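Getting Filip to pick up a T-shirt: setting the fingertips and the approach height

Filip is our cloth-handling arm at Zavmont, and I've just spent a very happy June afternoon getting his grip right again after a fingertip change. If you look after a similar cell, this should save you a good hour of head-scratching!

First, stop the arm and lock out the motion. Go over every pivot on the finger linkage with your fingers, both sides, outer ends too. You're feeling for play. A slack pivot lets one tip arrive before the other, and then the cloth gets pushed along instead of pinched. Nip up anything loose and check the arms still swing freely.

Next, close the jaw slowly and look at the tips side on. They should meet along their whole length. If they touch at the front only, back off the tip screws, close the jaw again and retighten while it's shut.

Now the fun part. Lay a shirt on the table and don't smooth it out. Flat cloth flatters your settings, so leave the creases in.
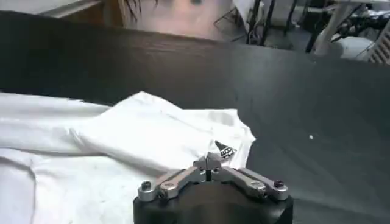 Bring the tips down in small steps until they just brush the table, note the height, then raise them a touch. Ours ended up at 102 on the Skosus controller, though yours will differ. Grip force went to 65, and I dropped the closing speed to 17 for the first tries. Arlo Pennington likes it faster, and he's welcome to it.

Run at least 67 picks before you save anything. Mix hems, folds and single layers, and write down which sort slips. Single layers are the real test, and when they start coming up cleanly it's a lovely thing to watch.

Save the settings under a new name and keep the old file. Silviu Ardeleanu over at Oltitz wipes his tips with a dry cloth between batches, and I've started doing the same.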